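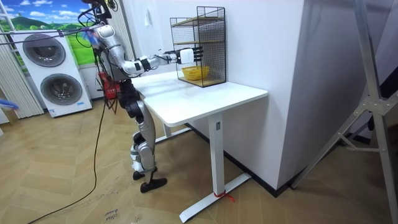 Rinon ya tiene celda fija en Fliludville: así se pone a punto

Fliludville, 17 de enero de 2023

El taller de robótica de Zikport en Fliludville ha terminado de montar la celda de Rinon, su programa de manipulación doméstica con un humanoide de cuerpo entero. ¡Y da gusto ver lo bien resuelta que está con tan poca cosa! Una mesa blanca, una estantería de rejilla negra con baldas de madera clara y unos cuantos objetos de cocina bastan para practicar tareas como sacar y guardar un cuenco.

La puesta a punto lleva 62 minutos cuando se parte de cero. El equipo empieza por los cables, que se revisan uno a uno desde la cabeza hasta la cintura, y sigue con el ajuste del hombro y la muñeca. Después se comprueba el alcance – la mano abierta tiene que llegar a la boca de la estantería sin rozar la rejilla – y se guarda la postura en Tipoki, el programa interno que registra cada cambio en la celda.

El nombre de la tarea se escribe a mano en el propio suelo, con letras oscuras: «close bowl». Un sistema de lo más sencillo, y cualquiera que entre en el turno sabe qué toca.

La segunda parte del ajuste se hace ya con objetos. Una cesta amarilla calada, una manzana roja y un plátano se colocan sobre la mesa, delante de la estantería, y la mano negra se acerca abierta, con el pulgar bajo, casi a ras del tablero. En esa posición se corrige la altura de la muñeca en pasos de 2 milímetros hasta que los dedos cierran donde deben.
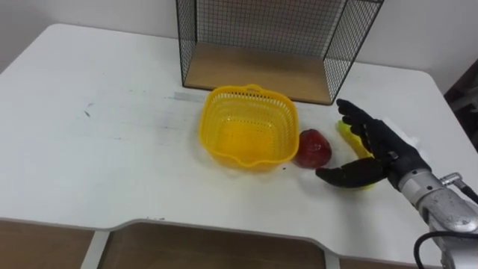 Mantenimiento y próximos pasos

Cada 300 ciclos se para la celda y se repasan los tornillos del antebrazo, las articulaciones de los dedos y el conector de la muñeca. También se limpia el tablero, que acumula marcas con el uso.

Zikport quiere tener listas ocho tareas distintas antes de agosto, todas con la misma mesa y la misma estantería. La siguiente en preparación es meter la fruta en la cesta, ¡y en el taller ya hay ganas de verla en marcha!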